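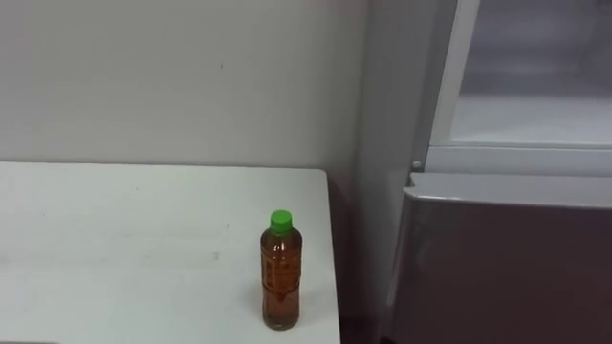 Wozu überhaupt eine Liste, solange jemand mit der Hand am Not-Halt steht, wurde in der letzten Besprechung gefragt, in den anderen AGs komme man schließlich auch ohne Papier aus.

Mag sein. Ich habe die Liste trotzdem ausgefüllt und bleibe dabei, dass eine Hand am Taster keine Prüfung ersetzt.

Sicherheits-Checkliste Studierendenprojekt Hetetti
Aufgabenblock Küche (Tisch, Flasche, Kühlschrank)
Stand: 12. September 2020
Bewertung: i. O. / Mangel / offen

1. Not-Halt

1.1 Taster am Bedienplatz löst aus: i. O.
1.2 Funktaster löst aus: i. O.
Kommentar: Geprüft an der Tür und am Bedienplatz. Im Protokoll vom August steht »funktioniert überall«. Wo »überall« war, steht dort nicht.
1.3 Verhalten der Arme nach dem Auslösen: offen
Kommentar: Laut Gruppe Usov sinken sie langsam ab. Gesehen habe ich es nur mit hängenden Armen, und da sinkt naturgemäß nicht viel. Bitte mit gehobenem Arm wiederholen, beide Seiten.

2. Arbeitsbereich

2.1 Abstand Personen zum Roboter bei aktiven Armen, Soll 130 cm: Mangel
Kommentar: Auf dem Parkett ist nichts markiert. Der Abstand wird nach Gefühl eingehalten, also mal so, mal so. Klebeband besorgen, rückstandsfrei.
2.2 Tischplatte frei von Werkzeug, Laptops, Tassen: i. O.
2.3 Übungsobjekt verschlossen, kein Glas: i. O.
Kommentar: Die Plastikflasche mit dem grünen Schraubdeckel darf bleiben. Ob sie für Greifversuche wirklich fast bis zum Hals voll sein muss, bezweifle ich. Mit Wasser wäre mir auch wohler als mit etwas, das nach Tee aussieht und auf dem Boden klebt.
2.4 Kühlschrank gegen Kippen gesichert: offen
Kommentar: »Der ist schwer genug« ist keine Sicherung. Wer an einer Tür zieht, zieht am Gerät.

3. Roboter und Kabel
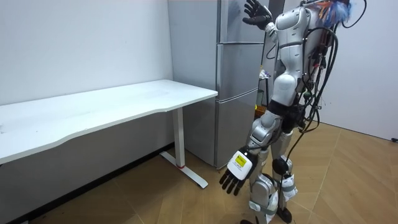

Die Kabelführung ist für mich der wichtigste Punkt der ganzen Liste und wurde bisher mit einem Haken erledigt. 3.1 verlangt, dass im Bewegungsbereich der Beine nichts auf dem Boden liegt. Die schwarzen Leitungen laufen aber vom Rücken an der Hüfte vorbei nach unten, und eine Schlaufe kommt hinter dem schwarzen Fuß am Boden an. Bewertung: Mangel. Solange das so ist, keine Schritte, auch keine kleinen »nur zum Ausrichten«.

3.2 Steckverbinder zugentlastet: offen
Kommentar: Von außen nicht zu beurteilen. Gruppe Endon sagt ja, ein Foto vom Innenleben wäre mir lieber.
3.3 Gurte an Armen und Beinen fest, keine losen Enden: offen
Kommentar: Vor jedem Lauf von Hand nachziehen, nicht bloß hinsehen.
3.4 Finger beider Hände öffnen auf Befehl: i. O.
Kommentar: 56 von 100 Versuchen ohne Nachregeln ist die Zahl der Gruppe für das Greifen. Daraus lese ich vor allem, dass die Flasche oft genug woanders landet als geplant. Schuhe mit geschlossener Kappe, bitte.

4. Personal

4.1 Höchstens 4 Personen im Raum: i. O.
4.2 Eine Person nur am Not-Halt, ohne Zweitaufgabe: Mangel
Kommentar: Wer nebenbei filmt oder Protokoll schreibt, zählt nicht.

Freigabe
Armbewegungen im Stand: erst nach 1.3 und 2.1.
Gehen: nein.
Vorführung beim Kumarasinghe-Wettbewerb: wird nach der Wiederholungsprüfung entschieden. Der Antrag auf vorläufige Freigabe liegt bei mir, unbearbeitet.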